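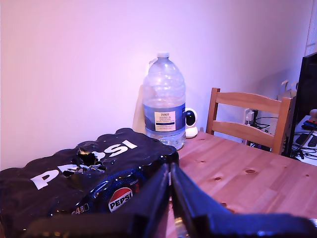
Why do fizzy drinks go flat faster in a warm room?
Carbon dioxide dissolves less well in warm liquid, so more of the gas escapes into the air and it leaves sooner.

Going Flat: a kitchen science project
Viorica Zamfir and Laurinda Barreto, Nekcombe
2024-03-17

We picked this topic after an argument over whether a spoon in the neck of a bottle keeps the bubbles in (Laurinda's gran swears by it). The spoon test became a small part of a much bigger project, and we ended up having a brilliant time with it!

Method
We poured cola into open glass beakers, weighed each one on the school balance and left them standing. One group stood in the prep room fridge, one on the bench and one on the shelf over the radiator. We weighed them again every hour through the school day and did the whole thing again later in February. There were 19 beakers in all, one of which got knocked over by Viorica's sleeve and had to be left out. Covered beakers of tap water sat next to them as a check on the balance, which drifts a bit when the door is open.

Results
The radiator group lost mass quickest, and most of the loss came in the first hour. After that the line on our graph bends and goes nearly level, a lovely smooth curve, much neater than we expected from a school balance. The fridge group was still fizzy to taste at home time. We asked 52 people in our year to try a sip and score the fizz from 1 to 9, and their scores fell in the same order as the masses.

The spoon made no difference that we could measure. Gran has been told.

Problems
Some of the lost mass must be water evaporating, especially over the radiator. Our water beakers had lids on, so they couldn't show us how much. Next time we would leave a few uncovered and subtract that loss. Pouring was also uneven. Viorica pours slowly down the side and Laurinda pours straight in, and you can see it in the starting masses.

Further work
We'd love to try salt, sugar and a scratched beaker, to see how rough surfaces help bubbles form.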